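Retail Facilities and Services
Week 5 handout: Wayfinding and directories in shopping centres

These notes go with the reading on tenant mix. Bring your floor plan from last week, as we will use it in the second hour.

1. What a directory is for

Most visitors to a centre already know one or two shops they want. A directory has to answer three things quickly: where am I, where is the shop, and which way do I walk. Anything else on the panel competes with those answers. Centre management will often want to add promotions, and leasing will want the anchor tenants shown larger. Both are reasonable requests, but they should sit outside the map area.

2. Printed panels and screens

Printed panels are cheap to make and slow to change. In a centre with steady tenants this is fine. In a centre with a lot of pop-up leases, the panel is out of date within weeks and staff end up covering names with stickers. Screens solve that problem and bring others: power supply, glare from skylights, cleaning, and someone on site who knows the login.

Our main case is Hillska, a two-level suburban centre with 848 parking spaces and 12 directory points. It opened with printed panels and changed to screens in stages. The second case, Rorkeck, kept its printed panels and put the money into better overhead signs. Compare the two when you do the exercise.
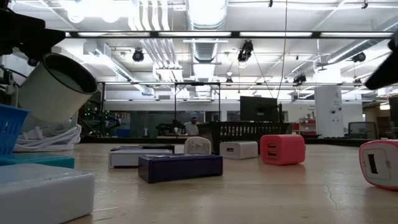
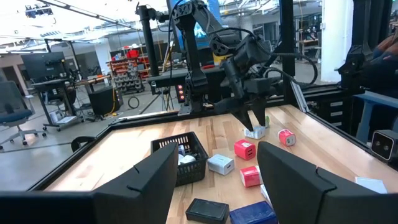
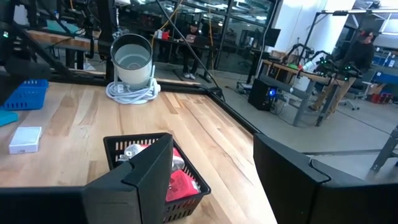
3. Where to put them

Visitors make a decision at the entrance, at the top and bottom of each escalator, and wherever two corridors meet. Put a directory a few steps past the decision point, to one side, so that people who stop do not block those behind them. At Hillska the first screen was placed directly inside the main doors. It was later moved back to the first row of seats and the crowding eased.

Map orientation matters more than map style. A map should be turned so that what is ahead of the reader is at the top. The same artwork cannot be used at every point, and contractors will try to do so unless the specification says otherwise.

4. Naming and numbering

Keep one colour per level and use it on the directory, the overhead signs and the parkade pillars. Shop numbers should run in order along a corridor, with gaps left for units that may be split. Rorkeck did not leave gaps and now has units 40, 40A and 40B on different sides of the food court.

5. Exercise, due in December

Choose any centre you can visit in person. Mark every decision point on a plan, note which ones have a directory, and recommend up to three changes. Maximum 2000 words, plan not included. Hand in a paper copy as well as the file.

Next week: delivery access and loading docks. Read the Yaman case before class.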